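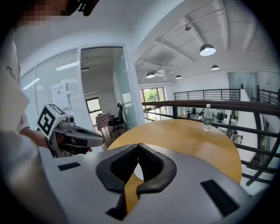

**mochi_gear**
ロボコンサークルの学内発表、台本がまだ固まらなくて相談です。うちの班(チーム名はPredon)は手持ちグリッパーで集めた動作データを使って、最後に腕ロボットに片付けをやらせる予定なんですが、机をどうするかで揉めてます。吹き抜け横の丸テーブル、木目がつやっと光るんですよね。手持ちグリッパーの上に付けた白いキューブのマーカー、あの照明の下でちゃんと読めるのか心配で……。マットを敷く派と、そのまま派で班が真っ二つです。ちなみに私はマット派!

**umi_no_servo**
そのまま派です、同じ班の者です(笑)
マット敷いたら、本番の机でも同じマットを敷かないといけなくなるじゃないですか。去年のMowat班がそれで本番にマット忘れて大変だったの、覚えてません?

**mochi_gear**
覚えてるけど、忘れなきゃいいだけでは……!

**kaeru1288**
横からすみません。まず試しに100回ずつ録って、マーカーを見失った回だけ比べたらどうですか。うちはStotoraのときそうしました。結果は机より、腕でキューブを隠しちゃう持ち方のほうが問題でした。

**umi_no_servo**
100回ずつかあ。目標が全部で1000回だから、捨てデータになるとちょっと痛い。

**kaeru1288**
捨てなくていいですよ、両方混ぜて学習させればいいんだし。

**nemui_encoder**
混ぜるのは反対。初心者班は条件を揃えたほうが、失敗したとき原因を探しやすいです。あと透明なペットボトルを対象物に入れるなら、そっちのほうがよっぽど難物だと思う。

**mochi_gear**
ペットボトル、入れる気満々でした……。ラベルのところを掴めばいけるかなって。

**nemui_encoder**
最初はスポンジとかにしときましょう。ボトルは3月の発表に間に合いそうなら追加で。

**umi_no_servo**
スポンジ賛成。でもマットはまだ認めてないです。

**mochi_gear**
じゃあ明日の夕方、マットあり・なしで録り比べます。マットはUmunov班に借りられるか聞いてみますね。持ち方も気をつけて見ておきます!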